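Speaker notes: Running a stall at a weekend market
Donal Gallagher
Tuesday evening session, Villalba hall. Slot is 22 minutes plus questions.

Slide 1. Title
Say hello. Phones on silent. Mention that the handout is by the door and has the price sheet on the back.
I have sold chutney and pickles under the name Grillow for a good few years. Before that I worked in an office and had never sold anything to anyone. Everything tonight comes from the stall.

Slide 2. What you need before you book a pitch
Insurance. Food registration if you sell food. Labels with the ingredients and allergens on them. Ask for a show of hands: who has labels already?
Registration costs nothing but it has to be done before you trade. Do not leave it until the week of your first market.
Read the market's own rules too. Some will not take two jam sellers in the same row.

Slide 3. Kitchen and equipment
Buy less than you think. My first batches were made with what was in the drawer at home. One big pan, a funnel, a decent thermometer, a spatula that gets into the corners.

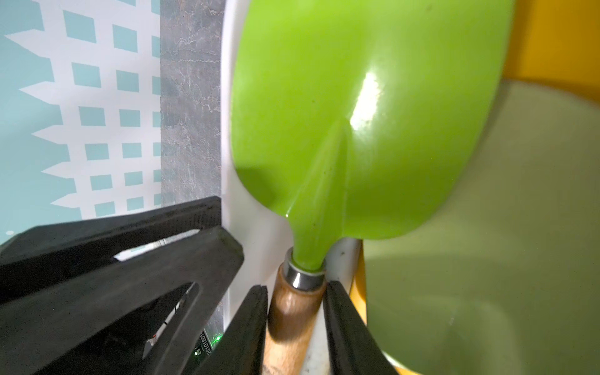

Jars are the big cost. If you buy them by the 100 the price drops a lot, but check you have somewhere dry to keep them. I had boxes of jars up the stairs for a whole winter.
Write down every batch. Date, what went in, how many jars came out. A cheap notebook will do.

Slide 4. Pricing
Go slowly here, people always want to copy this one down.
Add up ingredients, jar, lid, label, gas, your share of the pitch fee. Then add your time. Most people leave out the time.
My first chutney was priced at 2 pounds a jar and I lost money on each one. Tell the story about the man who bought a whole crate.
Put the price where people can read it from the path. Many shoppers will walk on before they will ask.
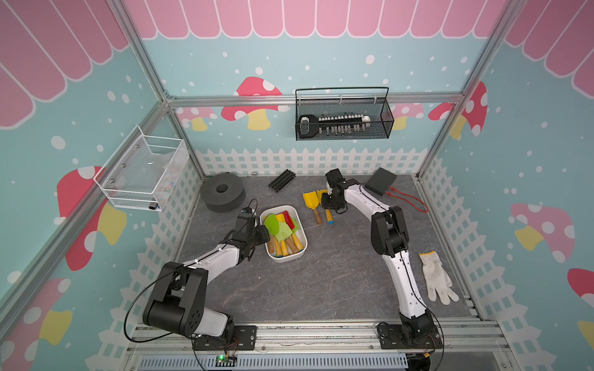

Round prices are easier. You need less change and the queue moves faster.
Card readers: I use Ikance. Others are fine. Charge it the night before and bring a lead.

Slide 5. Laying out the stall
Height matters more than anything. Flat tables look half empty even when they are full. Use crates under the cloth at the back.
Best seller goes at the corner nearest the way people walk in. Stand at the side so that you are not blocking it.
Weigh down the gazebo. At Flakport the wind comes straight off the water and I have chased mine across the car park.
Samples: small spoons, a lid on the pot, a bin in plain sight.
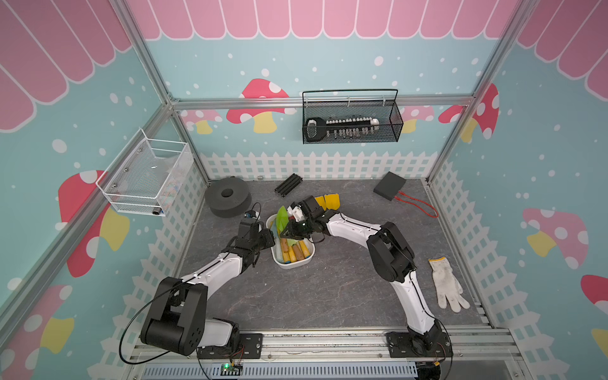 Slide 6. On the day
Be set up 15 minutes before opening. Eat something first.
Bring a float in coins, tape, scissors, a pen that works in the cold, a second jumper.
Do not pack up early, even in rain. Some of my better sales came in the last part of the day.

Slide 7. Questions
Usual ones: do I need a van (no), how long does chutney keep (see handout), can I share a pitch (ask the organiser).
If it goes quiet, ask what people are planning to sell.
Chairs back against the wall afterwards. Collect the clicker.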